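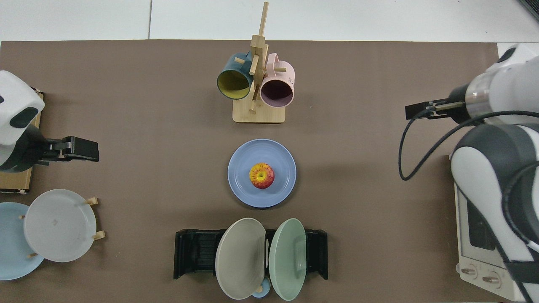
Slide 1 — Ranik cell, plate and apple task
Open with the layout. Two arms, one shared mat, mug tree at the back, dish rack at the front. The apple is on the blue plate. Point out the cable loop on the right arm and come back to it later.
Fault: right arm protective stop, code 273, logged on 3 runs in November.

Slide 2 — What the log shows
Both arms were live. Left had the plate rim, right was open above the apple on the toaster oven. The stop came as the right wrist turned back toward centre. Torque on the wrist joint climbed for 76 milliseconds before the trip. No contact was recorded at the gripper.
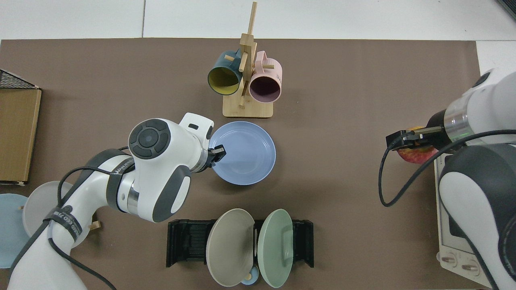

Slide 3 — Cause and fix
The cable was taking load at the end of wrist travel. Arif Marikar repeated it with the gripper empty and got the same code.
Cable re-clipped, wrist travel limited in software. The left arm now holds position when the right one stops — before, it kept moving. Ticket 1734 stays open until Skenthorpe has the same change.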